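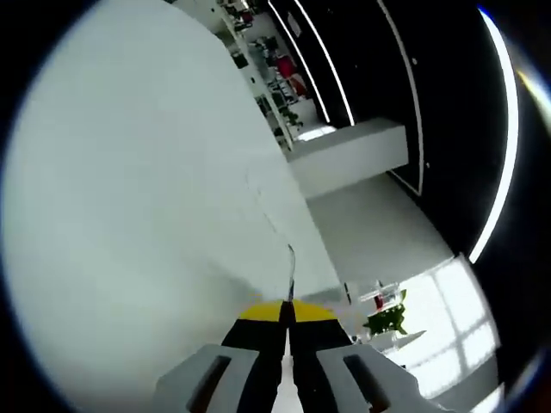

Dear Sylvie, and everyone at the Gagnon fund who reads these,

First the good bit: the lights are in and they work! I know I said that last time about the temporary ones, but these are the proper strips, wired in and signed off, and I've stopped carrying a torch in my coat pocket. We've used 78 metres of strip all told, a bit more than the drawing asked for, as the drawing had forgotten the corridor to the loos.

You'll remember we argued a fair bit about going black overhead. I was against it (I thought we'd feel as if we were holding meetings in a cellar) and I've come round completely. The pipes and trays have vanished into it, and with the strips on, the white surfaces underneath look lovely and bright. Two coats did most of it. The patch by the old loading door needed a third and still isn't quite right if you go looking.

The Clitavus fittings were late, as I warned you they might be, and one box came with the wrong brackets. Kunell swapped them without a fuss and didn't charge for the second delivery, so we've kept £600 in the electrical line. I'd like to put it towards the blinds on the street side, if you're happy with that. Afternoon sun comes in very low and whoever sits at the far end gets it full in the face.

Cables are my grumble this time. The white surfaces look so clean that any lead running across them shows straight away, and I'd like a few more sockets low down so we can tuck things away. The quote for that is £115 each fitted, and I think five would do us. It isn't in the budget you agreed, so please treat it as a question and tell me no if it's no.
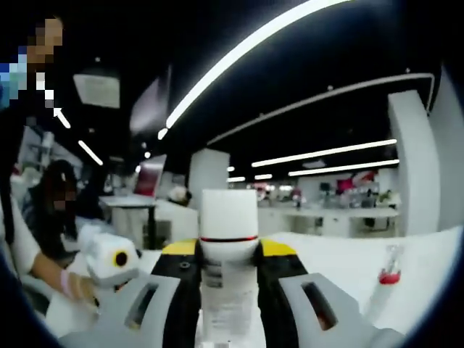 Mirnstead, November

I'd meant to send this off before lunch and then got talked into trying the dimmers, so a bit more. They go down nicely to half and then start to hum. The electrician says it's the driver and he'll be back with another one. At full brightness there's no hum at all, and that's how we run the room most of the day anyway.

People are using the place, which is what you'll want to hear. It's big enough to have one lot working and another lot chatting behind them, though the echo is worse than I'd hoped. Lise Ouellet has lent us some felt panels to try on the back wall before we spend anything on acoustics, and I'll tell you how we get on.

Still to do: the blinds, the hum, the patch by the loading door, and a new threshold strip where the trolleys catch. Invoices are in the shared folder, apart from the painter's, and I've chased him twice.

Comments (3)

Sylvie Lapointe: Thanks for this. Yes to the blinds. Can you send me the socket quote in writing before I take it any further?

Lise Ouellet: The panels need to go higher than you've got them! Come and find me and I'll show you.

Sylvie Lapointe: Also, please could next month's have the painter's invoice with it.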